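Home Opinion Letters Archive

Leave the old tiles alone

Bemley is losing its brown tiles, and I think that is a mistake. 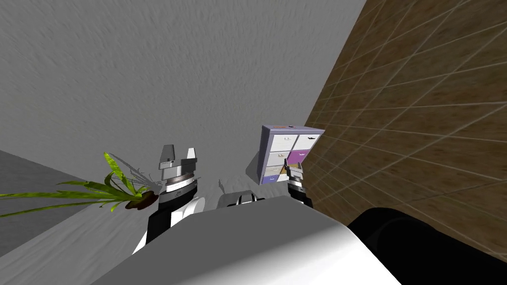

What the new rules get wrong

The council wants plain painted walls in every public hall by December. Stestthorpe did the same and spent over 600 pounds a room, then paid again when the paint scuffed. A tiled wall needs a mop and a bit of new grout. Paint needs a decorator every 2 years.

People call brown dated. So is most of the town — we still live in it. Mend the cracked tiles, keep the rest, and spend the money on the roof at Phùng Hall.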